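Aprendizaje por imitación con pinzas de mano
Apuntes de la sesión 3: de la demostración a la política

Estos apuntes acompañan a la clase y no la sustituyen. Quien faltó a la sesión 2 debe leer antes la parte de calibración, porque aquí la doy por conocida.

1. El problema

Queremos que un robot de dos brazos aprenda a manipular ropa: extender, alinear, doblar. La tela es un objeto deformable y su estado no se puede escribir con pocos números. Una caja rígida tiene seis grados de libertad; una chaqueta tiene, en la práctica, infinitos. Por esta razón los métodos clásicos, que primero estiman el estado y después planifican, funcionan mal con la ropa. Preferimos aprender directamente una función que va de la observación a la acción.

Para aprender esta función necesitamos demostraciones. En la sesión anterior vimos la teleoperación: una persona mueve un brazo maestro y el robot lo copia. Los datos son limpios, pero cada hora de grabación exige un robot completo, una mesa y una persona entrenada. Además, todas las demostraciones ocurren en el mismo laboratorio, con la misma luz.

2. La alternativa: la pinza sin robot

La persona sujeta con cada mano una pinza que tiene la misma geometría de dedos que la del robot y lleva una cámara montada. Con esto se graba en casas reales. Cada demostración contiene, para cada mano:

- la secuencia de imágenes de la cámara de la muñeca;
- la trayectoria de la pinza en el espacio (posición y orientación);
- la apertura de los dedos en cada instante.

La trayectoria se reconstruye después, combinando la imagen con la unidad inercial. Si la cámara mira mucho tiempo una superficie sin textura, la reconstrucción se pierde. Con las sábanas lisas esto pasa más de lo que uno espera, y Levente Kovács lo mostrará en la práctica con sus propios registros.

3. Representación de la acción

Usamos acciones relativas. Sea T(t) la pose de la pinza en el instante t. La acción para el paso futuro k se define como

A(k) = inversa de T(t) por T(t+k)

es decir, la pose futura vista desde la pose actual. La ventaja es que no hace falta saber dónde está la base del robot, y tampoco la persona tenía una base cuando grabó. La política predice un bloque de 16 acciones y ejecuta solamente una parte antes de observar de nuevo. Si el bloque es demasiado corto, el movimiento tiembla; si es demasiado largo, el robot no reacciona cuando la tela resbala.

Para las tareas con dos manos se añade una entrada más: la pose de una pinza respecto de la otra. Sin ella, los dos brazos aprenden movimientos correctos por separado que no se coordinan entre sí. El ejemplo típico es el dobladillo que se levanta de un solo lado.

4. El codificador visual

Cada imagen se divide en parches y pasa por un transformador ya entrenado. En nuestro ejercicio la imagen se reduce a 784 parches, una rejilla cuadrada de 28 por lado. Noten que la pinza ocupa siempre la misma zona de la imagen. Esto es útil - la red aprende pronto dónde están sus propios dedos - pero también es un riesgo, porque si los dedos del robot tienen otro color o se montan con otro ángulo, la política se degrada. Antes de culpar al entrenamiento, comparen un fotograma de la pinza de mano con uno del robot.

5. Variedad de los datos

La pregunta que más se repite en clase es cuántas demostraciones hacen falta. Yo contesto con otra pregunta: ¿en cuántos lugares distintos? En las pruebas de nuestro grupo, añadir habitaciones nuevas ayudó más que repetir la tarea en la misma habitación. 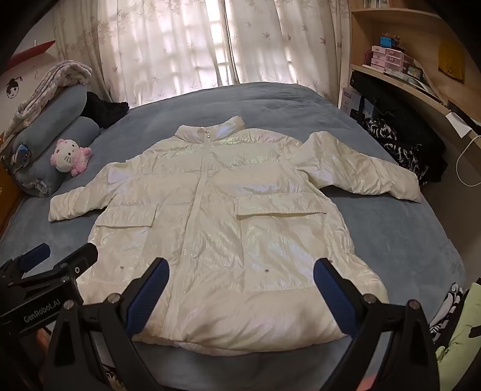
Noemi Nakamura
Profesora de la asignatura, grupo de manipulación Wilano

Una chaqueta acolchada y brillante, extendida sobre una cama, es un buen caso de estudio. El tejido refleja la luz con tonos de arcoíris, de modo que el color de un mismo punto puede cambiar cuando la cámara se mueve. La cremallera central, en cambio, es una línea estable que va del cuello al bajo, y los dos bolsillos con solapa dan una referencia a cada lado. Junto a la almohada hay un peluche de Hello Kitty y en el borde de la cama, otras prendas. La política debe aprender a no hacer caso de todo esto, y sólo lo aprende si el fondo cambia de una demostración a otra.

6. Ejercicio para entregar

a) Escriban la acción relativa para las dos manos e indiquen qué términos cambian si se gira toda la habitación.
b) Entrenen la política del cuaderno Pastasine con y sin la pose entre pinzas. Comparen los errores por mano.
c) Propongan una aumentación de color adecuada para telas con reflejos y expliquen qué información se puede perder con ella.

El trabajo se hace en grupos de 2 personas. Las dudas sobre el cuaderno, a Mansa Gbeho; las de geometría, a mí, después de la clase.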